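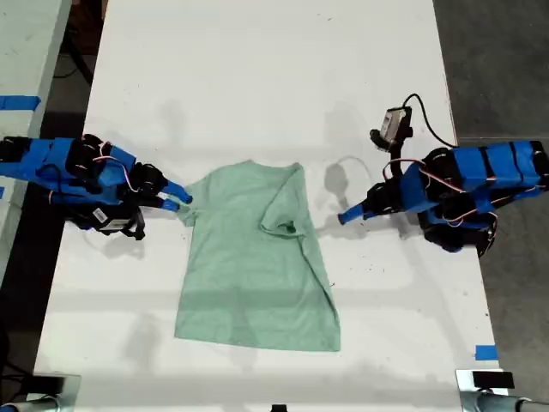 Textiles and Everyday Clothing, Handout 4: Why knits behave the way they do

Last time we got stuck on looms and I promised we'd get to knits, so let's do that. Bring this sheet with you because I'll be drawing all over the board and you won't want to copy it down.

Quick recap. A woven cloth has two sets of yarns crossing at right angles, the warp and the weft. Pull along either one and not much happens. Pull on the diagonal (the bias, remember?) and it gives. A knit is built from loops, each one pulled through the loop before it, and loops can change shape. Tug sideways and they get wider and shorter. Tug lengthwise and they get taller and thinner. That's most of the stretch in a plain cotton knit, before anybody adds a single strand of elastic!

Words you need for the quiz

Wale: a column of loops, running up and down the cloth.
Course: a row of loops, running across.
Jersey: the plain single knit, smooth V shapes on the front, little bumps on the back.
Rib: columns of knit and purl taking turns. Very stretchy across, so it ends up at necks and cuffs.
Gauge: how many loops fit in a given width. Higher gauge, finer cloth.

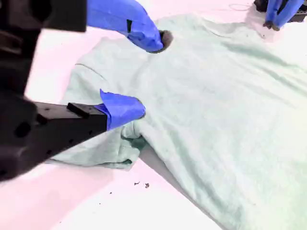 Now, curling. Cut a square of jersey and the sides roll toward the back while the top and bottom roll toward the front. It drives beginners crazy. The front and back of each loop aren't pulling evenly, so the cut edge bends until things settle down. Rib mostly doesn't do it, as the knits and purls balance each other out. Try it with the scraps in the Stidon box by the sink — and please put the scraps back afterward, my 9 a.m. group needs them too.

Shrinking is the other thing everyone asks me about. Cotton jersey gets stretched lengthwise while it's being made and finished, and it stays a bit stretched until water and tumbling let the loops relax. So your shirt comes out shorter and sometimes wider. I used to think the fibers themselves were getting smaller (I believed this well into my twenties) and they really aren't, or hardly at all.

For the lab, cut a piece of jersey 254 mm long, mark the wales with an arrow, wash it, dry it flat, measure again. Then do the same with a second piece in the dryer. My flat-dried one last July came out at about 90 percent of its starting length, which surprised me, so don't panic if yours looks odd. Write down what you get, even if it's weird.

Reading: the Effiong chapter on weft knitting, up to the part on double knits. Skip the machine settings. Questions about the lab go to Obinna Adebisi, who has the key to the washers and far more patience than I do.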